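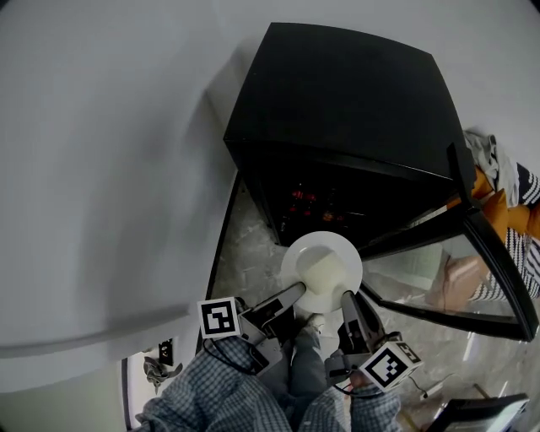 # Cetano: plates and the mini fridge

2 min read

Cetano is a small set of recordings made in one room in Cabanatuan. The activity is handling plates at a black mini fridge with a glass-paneled door that stands on the floor by a wall.

## What is included

- 129 clips, in 4 folders
- `notes.txt`, one line per clip
- `plates.csv`, what was on each plate

The plates are round and white. Food and liquid are listed in `plates.csv` by look only ("pale, milky"), so don't use that column for anything to do with recipes or spoilage.
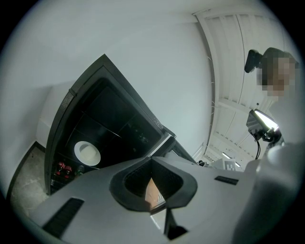
## Labels

Each clip gets one label: `open`, `carry`, `place` or `close`. A clip starts when the hand tool first moves and ends when it stops. Door position is noted separately as `open`, `part` or `shut`. If the door can't be judged, the field is left blank.

Folder 2 was relabeled in August. Older copies use `put` for `place`.

## Known problems

32 clips have no line in `notes.txt`. Cushions and cloths near the fridge are not labeled.

Maintained by Antigoni Sotiropoulos, Drimov.

4 shares · 2 comments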